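Keeping a shared study room clean: project report, group 5

Module: Everyday Environments, Stutow College

1. What we set out to do

Our idea was simple. The study room on the Nordin corridor gets used all day and the small stuff in it never gets cleaned. Floors yes, bins yes, twice a day. Lamps, fans, keyboards, the tops of things - no. We wanted to find out how dusty these get and whether a quick wipe with a dry cloth is enough, or if you need water and a drop of washing up liquid.

Started in October, which was late. First plan had three rooms in it, cut down to one.

2. Background

Not much to go on. The Mudinport halls handbook has half a page on cleaning desks and says nothing on fans. Guletti, the firm with the cleaning contract for the building, sent us their task list when we asked. 112 lines. Small electricals are not on it, they count as belongings of whoever uses the room.

So it falls between two lots of people. Same with the kettle, but that's a different report.

3. Method

Dry cloth first, then damp cloth, on the same kind of item. White tissue pressed on afterwards to see what was still there. Tissue stuck on a card, dated, scored by two of us seperately without talking. Score from 0 (clean) to 5 (grey all over).

Items: desk fans, lamps, the table tops, window sill. Fans unplugged or switched off before anyone went near the grille. Cloths washed between sessions, no softener as it leaves a film.
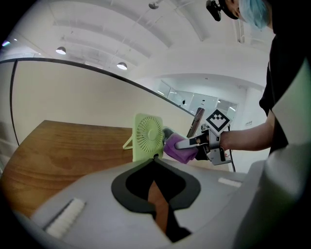 Is a dry cloth enough for a desk fan?

For the outside of the housing it is, as long as it's done every week or so. The slats of the grille are harder, dust packs into the corners and a dry cloth mostly pushes it further in, so go over those with a damp one wrapped round a fingertip and let the fan dry before switching on.

4. Results

Table tops: dry and damp came out nearly the same. Sill: damp much better, dry just smeared it. Lamps in between. Fans were the worst thing we scored, grilles especially, two of them got a 5 even after the dry wipe.

We also sent a short survey round. 91 replies. Most people said they had never cleaned a fan, a few said they didnt know you were meant to.

5. Problems

Scoring by eye is rough. We disagreed on the sill every time. Should have taken the tissue cards to a scanner and used that instead. Also one session lost when the room was booked out for interviews, and we never made it up.

6. What we'd suggest

A cloth on a hook by the door. One line added to the room rules. Guletti to be asked if fans and lamps can go on the termly list, cost to be checked.

Word count 3666 with appendices. Survey questions in appendix B, tissue cards in the folder.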